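Measure for Measure: The Kitchen Scale and the Household Drink

In the teaching kitchen of the Wisden Institute for Home Economics, weight has replaced volume in nearly every lesson. The change began in May, when the Institute revised its introductory course in household food preparation. Measuring cups remain in the cupboards, but students are now taught to place a vessel on a digital scale, set the display to zero and pour until the required figure appears.

The course opens with lemon water. According to Telma Bravo, who directs instruction at the Institute, the choice is deliberate. "A beginner should not have to think about heat, timing and measurement on the same morning," she says. "Cold water and a slice of lemon leave room to attend to the pouring."

The equipment for the exercise is modest. It consists of a scale with a steel platform, a light plastic cup, a squeeze bottle with a pointed nozzle, and a cutting board for the fruit. The course manual sets the target at 300 grams of water.
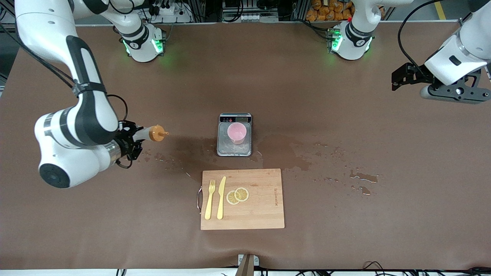 Light cups are preferred for general use. A heavy mug takes up part of the capacity of a small household scale before anything has been poured, and it is more likely to be set down hard on the platform. The Institute also recommends a cup with a broad base, placed at the center of the platform and left there until the reading has settled.

The squeeze bottle receives a full page in the manual. Its advantage lies in the last few grams, where a pitcher tends to deliver too much at once. Its weakness is the cap. A cap that has been threaded unevenly will leak at the collar, and a bottle that tips over may release liquid at the first pressure on its sides. Students are asked to check the cap before lifting the bottle and to stand it well back from the edge of the work surface between pours.

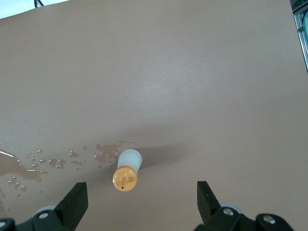 Spills are treated as an ordinary part of kitchen work, and the manual gives them a section of their own. The order of work is fixed. The bottle is stood upright first, then the scale is lifted clear and its underside dried, and only then is the table wiped. A folded cotton cloth is laid over the largest puddle and left for a moment before it is drawn inward. Wiping outward from the middle, as most people do by habit, carries the water farther across the table.

Small drops are left until last – a second, dry cloth is kept for them. 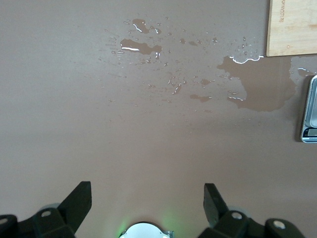 Wooden boards require particular attention. Water that remains under a board is taken up by the lower face while the upper face stays dry, and over time the board may warp. The Institute's practice is to wipe both faces and stand the board on its long edge for up to eight hours before returning it to the shelf.

Scales are wiped with a damp cloth and are never rinsed under the faucet. The battery compartment is opened and inspected after any spill that has reached the base.

The revised course has seven sessions. The second moves to dry goods, beginning with flour and rice, and the squeeze bottle returns in the fourth for oil and vinegar dressings. Copies of the manual, which runs to 67 pages, are available from the Institute's office on Costello Street.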